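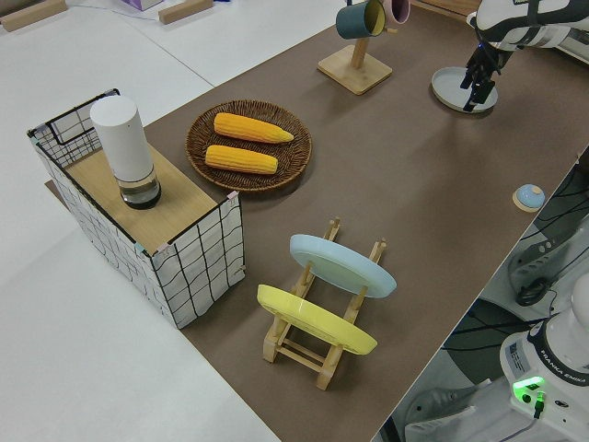

Mircea Gavrilă : même souci chez nous, la pince se referme toute seule dès que la téléopération reprend la main. Vous avez regardé le seuil de la gâchette ?

Ticket 2109 – poste Hatgate – ouvert le 27 juin 2022
Tâche : assiettes et égouttoir, démonstration à distance.

Seuil relevé à 2, aucun changement. Journal relu : l'ordre de fermeture part à la reconnexion, avec la dernière valeur gardée en mémoire. Remise à zéro ajoutée avant la reprise – épisode 143 rejoué, la pince reste ouverte. Les démonstrations enregistrées avant le correctif sont à revérifier.

Emanuel Ghiță
Statut : en attente de validation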